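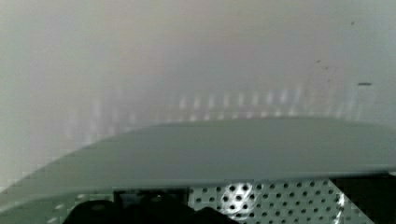

Talks and Handouts

Setting the Table with Play Food - my notes for the Clondton talk, Saturday, May 18, 2019

Okay, hello, get the mic closer, wait for the people at the back to sit down. Say thanks to the Swanson Room for having us again (and for the coffee!). I have 90 minutes with the break, so don't rush like last time.

Start with the question I get at every single session: how much play food should go out at once? My answer is less than you own. When I started at Sovlow I put the whole tub on the table every morning, and the kids did what kids do with a whole tub, they tipped it over and walked off. Now I put out a few dishes and a little food and I leave plenty of bare table between them. They fill it up themselves.

Talk about dishes first, food second. I like an oval bowl and an oval plate, big enough that a small hand can miss a bit and still get the banana in. Cups in different colors - a black one and a light blue one work great, kids will ask for "the blue one" before they ask for anything else. Ask the room what they use. Let them talk, this part always goes long and I love it.

Then the ketchup story. Keep it short! (Birthday soup, everybody got ketchup, including my shoe.)
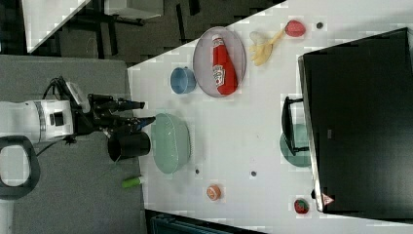 So a ketchup bottle is worth more to me than a whole basket of vegetables. It goes with everything, you can squeeze it, you can pass it, you can fight over it and then make up. Fruit is the same kind of thing. A bunch of bananas is a good one to share out, and strawberries end up on every plate no matter what's for dinner.

Things on the floor. Somebody will ask. I let the small stuff roll off and stay down there until we're done, and then we do the floor together at cleanup, one kid with the bowl and the rest of us crawling. On carpet it's quiet, which my ears appreciate.

Cleanup - do the demo here with the bowl from my bag. Food goes in the bowl, cups go on the plate, and whoever has the ketchup goes last and gets to say "kitchen's closed." Takes us 4 minutes on a good day, 6 on a Friday.

Break. Handouts are on the chair by the door, the Isik order sheet is stapled behind page one.

After the break: washing, storing, what to do with toy fruit that has been chewed. Remind them the July session is the one on dress-up clothes, and the sign-up list is going around now, so please pass it back to me and not to the front desk.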